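Wullero's new room finally has its floor, and I got to walk on it

Well, it only took most of the winter, but the big back room at Wullero is open again! I stopped in one morning in March, coffee in hand (they made me leave it at the door, fair enough), and had a good long look at the new floor everybody on our street has been asking about.

If you remember the old one, you'll remember the brown tiles that rocked when you stepped on them, and that patch by the radiator where you could lose a heel. All of it came up in January. Zirkov did the tear-out and Vidal came in after them to level and finish, 152 square yards in all, and the bill for the finish coat came to $2899. I'd guessed double that, so I was pleasantly surprised. The color is gray. There was a long argument over gray or sand, and I was on the sand side, but I'll admit the gray is brighter than I expected from the little sample card.

Furniture goes back in over the next 3 weeks. Kilteo is lending felt pads for the chair legs, and the tables are supposed to be carried in, please, no dragging. After that the room can seat around 90 again, so the soup suppers and the Saturday-type craft sales can move back out of the hallway.

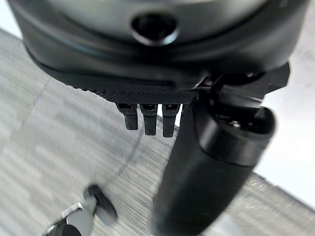 Gray hides the dust better than sand ever would, according to one reader who wrote in after my last item, and she'd still like to know who is going to mop it. Good question! The mop schedule goes up by the coat rack once the tables are in. Street shoes are fine, cleats are out, and the side door stays locked until the new threshold is down.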